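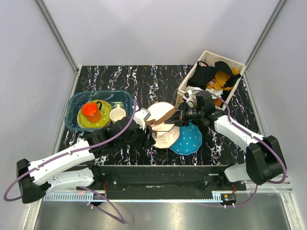 ## Bimanual sorting policy does worse with more demos. Is the paper's result real?

**orkden_lab**

I'm trying to reproduce the data scaling result from the Wijaya paper on a two-arm sorting task: dishes go in the plastic basin, clothes and soft things go in the wicker basket. The paper says success keeps climbing up to 3,000 demos. Mine goes up until 2,000 and then drops. Full set is 3,964 episodes, 180 evaluation trials per checkpoint, same action chunk length as the paper. Loss looks fine the whole way.

The failures are mostly hesitation. Both arms start toward the same object, stop, and drift. It's worst when there's a plate next to something soft.

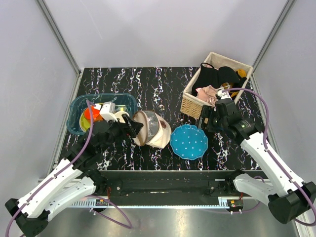

*Left arm by the basin and the fabric bin, right arm at the basket, dotted plate between them.*

Has anyone matched the published curve? I'd like to know if this is my data or the method.

**Ji-hoon Ko**

Check who recorded what before you blame the method. We saw the same shape on our Batow runs. Our first 2,000 episodes came from two operators who always cleared the dishes first. The later ones came from a bigger group with no fixed order, and some of them used the left arm for things the first two always took with the right. The policy averaged between the two habits, and you get the stop-and-drift you describe — loss won't show it.

What I'd do:

1. Tag every episode with operator and with the order objects were picked.
2. Train on a random 2,000 drawn from the full set, not the first 2,000. If it scores lower than your current best, the count isn't the problem.
3. If so, either condition on the order tag or filter to one order and retrain.

Filtering got our curve rising again. Conditioning worked a little better but took longer to set up. As I read the paper, its demos follow a scripted order (it's in the appendix, easy to miss), so your setup isn't a true reproduction yet.

Also split your trials by starting layout. A drop on the crowded layouts alone can pull the whole average down.

**Nullix**

could be learning rate. try lowering it

**orkden_lab**

Random 2,000 scored lower than the first 2,000, so it's the mix. Tagging pick order now. Learning rate made no difference.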